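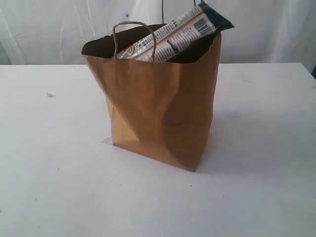 零售包装与装袋作业
第四讲讲义：纸质手提袋的结构、装袋与交付

课程负责人：Elspeth Laing
讲义编写：Fadi Sfeir
适用对象：门店运营方向一年级学员

一、本讲目的与要求

本讲承接第三讲“收银台面的布置”，讨论商品结账之后、交到顾客手中之前的装袋环节。学员修完本讲后，应能说出纸质手提袋各部位的名称，能根据商品的长度、重量和外包装选择袋型，能独立完成含有长条形商品的装袋，并能在交付前作出合格与否的判断。

本讲分为课堂讲授与实操两部分。讲授部分以本讲义为准，实操部分在Girnley实训室进行。学员应于上课前通读第二节至第五节，并携带第三讲发放的术语表。课堂上不再逐条解释术语表中已有的名词。

二、纸质手提袋的基本结构

门店常用的纸质手提袋以本色牛皮纸制成，未经漂白，呈浅褐至焦糖色。其结构可分为袋身、袋口、袋底和提手四个部位。

（一）袋身

袋身由前面板、后面板和两侧侧板组成。侧板中央有一道纵向折线，收纳时向内折叠，打开后撑平，使袋子由扁平状态变为立体。前后面板承担主要的展示作用，印刷标识一般位于前面板中部偏上。素面袋不作印刷，门店可加贴标签，标签不得跨越侧板折线。

牛皮纸纤维较长，韧性较好，但受压后会留下折痕，且折痕无法完全恢复。前面板上出现斜向折痕，多与装袋时单手抓握袋身、或商品倾斜顶压纸面有关。轻度折痕不影响承重，属于外观问题；如折痕处纸面发白、起毛或出现细小裂口，则应视为结构问题，予以更换。

（二）袋口

袋口即袋身上缘。部分袋型的上缘向内翻折并粘合，称为翻边袋口，其强度高于单层袋口。袋子打开后，袋口往往略向外张，宽于袋底，这属于正常形态，无需修正。若外张过大，说明侧板未完全撑开，或袋内商品位置过高，应检查后再行交付。

（三）袋底

平底袋的底部由数层纸折叠粘合而成，是全袋受力最集中的部位之一。袋底与前面板交界处常可见一道水平折线，为收纳折叠时所形成。打开袋子时，应使这道折线充分展开，令底部四角落平。底角未落平的袋子放在台面上会向一侧倾斜，重心较高的商品装入后尤为明显。

（四）提手

常见提手有纸绳提手、扁纸提手和模切提手三种。纸绳提手由纸条捻制而成，两端压入加强纸片，粘贴于袋口内侧，前后各一。使用时应检查前后提手高度是否一致，提手根部有无松脱。检查方法为双手各持一侧提手，平稳向上提起空袋，观察根部纸片是否翘起。不得以猛拉方式试验。

三、袋型的选择

选择袋型时，应依次考虑商品的底面、重量和高度。先看底面，后看高度，是本课程一贯的要求。

底面。商品最大底面应小于袋底，四周留有可容手指伸入的余量。余量过小，放入时易擦伤侧板；余量过大，商品在袋内滑动，提行时袋身偏斜。

重量。各袋型的承重标准以供货方随货单据为准，学员不得凭经验估计。实训室所用的Tandis系列纸袋，其中号平底袋的承重限值标于外箱侧面，领用时应由领用人与发放人共同核对。商品总重接近限值时，应分装两袋，或改用加厚袋型。

高度。商品高度低于袋口者，按一般程序装袋。商品高度超出袋口者，按本讲第四节处理。是否允许超出，由商品性质决定：有独立密封包装的长条形商品可以露出袋口；无包装的食品、液体容器和尖锐物品不得露出袋口。

学员常见的错误，是为了使长条形商品完全没入袋中而选用过大的袋子。这样做既浪费材料，又使商品在袋内失去支撑，行走时来回摆动，容易撞破侧板。中号平底袋配合正确的斜放方法，已能满足多数长条形商品的装袋需要。

四、长条形商品的装袋方法

长条形商品，指长度明显大于袋高、且带有外包装的商品，例如成卷的包装纸、盒装灯管、袋装长面包、折叠雨具等。此类商品装袋有竖放与斜放两种方式。

（一）竖放

竖放时，商品下端抵住袋底一角，上端沿侧板垂直伸出。此法适用于自重较轻、截面较粗、袋内另有其他商品可以从旁支撑的情形。竖放的优点是占用空间小，缺点是上端缺乏约束，袋内空虚时容易倒向一侧。

（二）斜放

斜放时，商品下端置于袋底一侧的角部，上端倚靠对侧袋口，从敞开的袋口斜向伸出。商品的重量由袋底与袋口两处共同承担，较竖放稳定。此法适用于袋内仅有一件长条形商品，或其他商品数量较少的情形。

斜放应按下列步骤进行：

1. 将纸袋打开，手掌伸入袋内抚平袋底，使四角落平，立于台面中部。
2. 将前后提手分别拨向外侧，避免装入时被商品带入袋内。
3. 一手轻扶侧板，一手持商品中段，将下端缓慢送至袋底一角。
4. 松开扶持侧板的手，改扶对侧袋口，令商品上端平稳靠住袋口边缘。
5. 如有小件商品，填入商品下端与侧板之间的空隙，以防下端滑移。
6. 将提手扶起，确认前侧提手与商品之间互不缠绕。
7. 双手后撤，观察纸袋能否自行站立。

第六步最易被忽略。纸绳提手质地较硬，立起后呈倒U形，若商品恰好穿过提手环内，顾客提起时商品将被夹住，外包装可能因此撕裂。正确的位置是商品置于两提手之间，提手合拢时不受妨碍。若商品过粗，两提手无法合拢，应改用更宽的袋型。

（三）包装面的朝向

带有印刷标签的商品，标签一面宜朝向顾客。带有封口的软包装，封口端应朝上，且不得以封口边缘作为提拿部位。透明薄膜包装容易与纸面摩擦生皱，送入时应放慢动作，不得旋转商品。

五、台面与光线

装袋作业应在平整、洁净的台面上进行。Girnley实训室统一使用白色台面，便于发现碎屑、纸屑和液体残留，也便于检查牛皮纸袋底部是否沾有污渍。台面上除当前作业所需物品外，不得放置其他物品。剪刀、胶带和标签纸应归入台面右侧的工具盒。

纸袋内部颜色较深，袋口又受商品遮挡，光线不足时难以看清底部情况。作业人员应在放入第一件商品之前完成对袋内的检查。商品放入之后，不得为查看底部而倾倒纸袋；确需查看的，应先将商品取出。

用于陈列或教学展示时，背景宜采用素色织物，织物应熨平悬挂，不与台面上的纸袋接触。展示用纸袋与交付用纸袋应分开存放，展示后出现明显折痕的纸袋不得再用于交付，可转作练习用品。

六、交付前的检查

装袋完成后，作业人员应进行交付前检查。检查内容如下：

站立：纸袋置于台面，双手离开后能自行站立，不倾倒。
袋底：四角落平，底部无潮湿、无破损。
面板：允许有轻度折痕和局部内凹，不允许有裂口。
袋口：允许略向外张，不允许撕裂。
提手：前后提手均可自由扶起，根部无松脱。
商品：露出部分包装完整，不妨碍提手合拢。

六项均符合者，方可交付。任何一项不符合，应换袋重装，不得以胶带修补后交付。面板下部内凹是实操中争议较多的情形，现统一规定如下：内凹由纸张受压形成、以手指从袋内轻推即可复原者，判为合格；内凹处伴有硬折或破损者，判为不合格。

交付时，作业人员应一手持提手，一手托袋底，将纸袋平稳递出，并提示顾客长条形商品露出袋口。顾客表示需要单独携带的，应将商品取出另行交付，不得劝阻。

七、案例讨论

Rawashdeh门店是本课程的合作实习点，主营家居与文具用品。该店曾在一个季度内登记装袋3,774次，店方将其中涉及长条形商品的记录单独整理，供本课程使用。记录显示，被退回重装的纸袋中，问题多集中于提手缠绕和袋底未落平两项，因超重而重装的较少。

该店随后调整了作业顺序，要求员工先抚平袋底，再拨开提手，最后取放商品，并在收银台内侧张贴步骤说明。店方同时停用了原有的大号单层袋，改以中号翻边平底袋为主。

请各小组就下列内容进行讨论，并形成书面意见，篇幅不限：

该店将作业顺序固定下来，对新员工和熟练员工的影响有何差别；停用大号袋之后，对确实需要大号袋的商品应作何安排；店方的记录方式能否区分外观问题与结构问题，如不能，应如何修改登记表。

讨论由Elspeth Laing主持，各组推举一人发言。书面意见于下次上课时交至讲台。

八、实操安排

实操课每组领取纸袋40只，商品样本由实训室统一提供，包括圆柱形、扁盒形和软包装三类。每名学员应完成竖放与斜放练习，并与同组学员交换检查。检查人应在记录单上签名，不得由作业人自行签署。

实操考核满分为100分，其中袋型选择、装袋步骤、交付前检查和台面整理分别计分，分值见考核表。考核过程中纸袋破损的，可申请更换一次，不另扣分；再次破损的，按考核表相应条目处理。

练习后的纸袋按下列办法处理：完好者沿原折线压平，放回Mesum储物架上层；有折痕而无破损者放入下层，供下一组练习；有破损者去除提手后投入纸类回收箱。压平时应先将袋底向上翻折，再合拢侧板，最后由下而上抚平面板。不得将纸袋揉成团后投入回收箱。

九、收纳与领用

纸袋应平放存放，避免受潮和日光直射。潮湿的牛皮纸强度明显下降，外观上却未必能够看出，故凡接触过水的纸袋，无论干燥后状态如何，一律不得用于装袋。储物架底层距地面应留有空隙，纸箱不得直接置于地面。

领用纸袋实行登记制度。领用人应填写袋型、数量和用途，由当班指导教师签字。剩余纸袋应于当日归还，不得存放于个人储物柜内。储物架钥匙由Fadi Sfeir保管，需要在课外时间练习的学员应提前向其提出申请。

十、课后作业

1. 绘制中号平底纸袋的展开示意图，标明前面板、后面板、侧板、底部折线和提手粘贴位置。图中应以虚线表示内折，以实线表示外折。

2. 在日常购物中观察一次长条形商品的装袋过程，记录所用袋型、放置方式和提手状态，并对照本讲第六节作出判断。记录中不得出现店员姓名，未经门店许可不得拍摄。

3. 阅读第五讲讲义“易碎品的衬垫与分隔”第一节，列出其中与本讲袋底受力相关的内容。

作业用A4纸书写或打印，左侧装订，首页注明姓名与组别。示意图可手绘，线条应清晰。逾期提交者须附书面说明，由课程负责人决定是否接收。

附：本讲术语

翻边袋口：袋口上缘向内翻折并粘合的结构。
侧板：连接前后面板、带有纵向折线的两侧纸面。
落平：袋底四角均与台面接触的状态。
外张：袋口宽度大于袋底宽度的状态。
内凹：面板局部向袋内凹陷，纸面未破损。
斜放：商品下端抵住袋底一角、上端倚靠对侧袋口的放置方式。
换袋重装：将商品全部取出，更换新袋后重新装入。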